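Household Waste and Recycling, Unit 9: Batteries

Course handout
6 min read
24 shares | 9 comments

What this unit covers

Batteries make up a small part of household waste by weight, but they cause a large share of the trouble at sorting plants. This handout deals with the common types, how they should be stored before collection, and what happens to them afterwards. Read it before the practical session and bring it with you. The section on terminals will come up again in Unit 11.

Primary and secondary cells

A primary cell is used once. The chemical reaction inside it runs in one direction, and when the materials are used up the cell is finished. Most of the cylindrical cells sold in supermarkets are alkaline primary cells, with zinc and manganese dioxide as the working materials.

A secondary cell can be recharged. Passing a current through it the other way reverses most of the reaction. Nickel-metal hydride and lithium-ion are the two types found most often in the home. Older cordless tools may still contain nickel-cadmium, which has to be kept apart at the treatment stage owing to the cadmium.

Strictly, a battery is two or more cells joined together. In everyday speech the word is used for single cells as well, and this course does the same.

Why they must stay out of the bin

Refuse lorries compress their load. A lithium-ion pack that is crushed or pierced can short inside, heat up and catch fire, and the paper and plastic round it will burn readily. Fires of this kind may start in the lorry, on the tipping floor or in the shredder.

There is also the loss of material. Zinc, manganese, nickel, cobalt and steel can all be recovered, but only if the batteries arrive separately.

Case study: the Granuren collection scheme

Granuren is a small district with one household waste site, at Ruchti. Before the scheme began, residents could leave batteries only at the site itself. In August the district put collection tubes in shops, schools and the library, 136 in all. The contractor, Weltivero, empties them on a fixed round and takes the contents to Ruchti for sorting.

In its first year the scheme collected 3702 kg. Two problems were reported. Some tubes in food shops filled up between rounds, and people left bags of batteries on the floor beside them. Button cells were also being dropped in loose with the larger types, where they could bridge the terminals of other cells. Weltivero now supplies a small lidded pot for button cells with each tube.

Questions for discussion: Should the rounds be more frequent everywhere, or only at the busy points? Who should pay for the extra pots?

Sorting

Sorting is done first by shape and size, then by chemistry. Cylindrical cells of the same size can look alike and contain different materials, so the label matters. Where a label is missing, the cell goes into a separate tray marked "unknown" and is tested later. Damaged or swollen lithium packs are taken out at once and placed in a container of dry sand or vermiculite.

Shallow trays are easier to work from than deep boxes. The sorter can see the contents without digging, and leaks show up sooner. 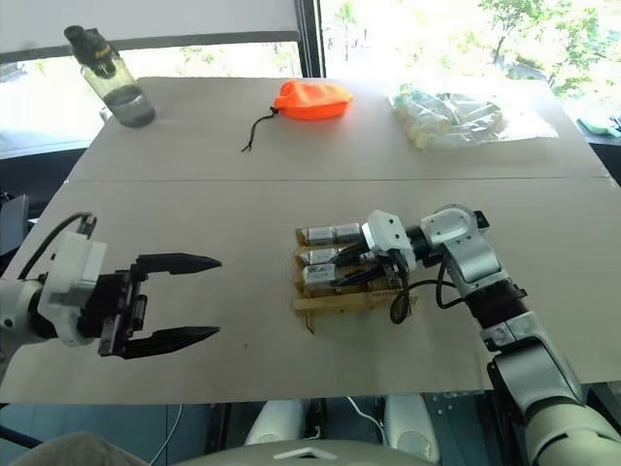

Storage at home

1. Use a plastic or cardboard container with a lid. Avoid metal tins.
2. Put tape over the terminals of 9-volt batteries, lithium batteries and button cells.
3. Keep the container in a dry place away from heaters.
4. Keep button cells out of reach of children. If one is swallowed, seek medical help immediately.
5. Take the container to a collection point before it is full.

Leaking cells should be handled with gloves and put in a plastic bag. The white crust on an old alkaline cell is mostly potassium carbonate and can irritate the skin.

Preparation for the practical

Read the Fikex worksheet on reading battery labels and complete the first page. Allow about 24 minutes. Bring one dead battery from home with its terminals taped.

Related handouts
Unit 7: Glass and ceramics
Unit 8: Small electrical items
Unit 10: Paint, oil and solvents
Unit 11: Safe transport of mixed loads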